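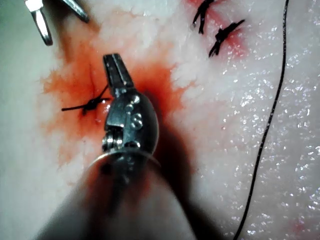 Does a long queue outside a restaurant tell you the food is good?

It tells you that more people want to eat there at that hour than there are seats for them. The food may be the cause, but so may a small dining room, a slow kitchen, a cheap set lunch or a piece in the weekend paper. Treat a queue as a question about the place and go and find out which of these you are looking at.

Reading Restaurant Reviews, handout for session 7
Tutor: Amparo Taipe
Issued 2023-08-03

Reading before class: the two reviews of Rengifo in your pack, one by Georges Hourani and one by Hui-mei Kan. Read both before you look at my notes in the margin.

1. What the reviewer ate

Start with the plates. Hourani ate one lunch at Rengifo and had the soup, a shared starter and half a pudding. From this he concludes that it is "the most exciting kitchen on this side of the river". He may be right. I can't see how he would know. Kan went twice, once in January with the heating off, and ordered the same fish both times because she wanted to see if it would change. It did: the second was oversalted. Her review is duller to read and I would trust it further.

Mark in pencil every dish the writer says they ate, then every dish they praise. The second list is sometimes longer.

2. Who paid

Look for "we were invited", "as guests of" or a thank-you at the foot of the page. A free meal doesn't make a review false. It does tend to make the waiting staff very attentive, and then the service gets a paragraph. If nothing is said about the bill, write "not stated" and leave it there. Don't guess.

3. Words that carry no weight

Authentic. Hidden gem. Elevated. Cooked to perfection. "Bursting with flavour" (which flavour?). Cross them out and read what remains. When we did this last term with a review of Forkeck, a page and a half came down to 11 words, four of them the address.

"Best in the city" belongs in this section too. Best out of how many? Kelly Macedo's rankings of dumpling houses at least give the number she visited, 109, and the dates. I have my doubts about anyone's palate by the hundredth plate, but you can argue with her because she shows her working.

4. Star scores

An average of 4.6 from people who were in different moods, on different nights, eating different things. Compare Prinix and Wekent, which have the same score. At Prinix the low marks are nearly all about parking. At Wekent they are about undercooked chicken. Read the bad ones first, then the middling ones, which are often written by people who noticed what they were eating.

Dindo Pascual argues in the optional reading that large numbers of reviews cancel out the silly ones. I'm not persuaded. If everyone has read the same article before sitting down, you get the article back many times over.

5. For next time

Choose a place you already like. Write 300 words on one meal there, paid for by you, without any word from section 3. Include one thing that was worse than you remembered. Bring the receipt.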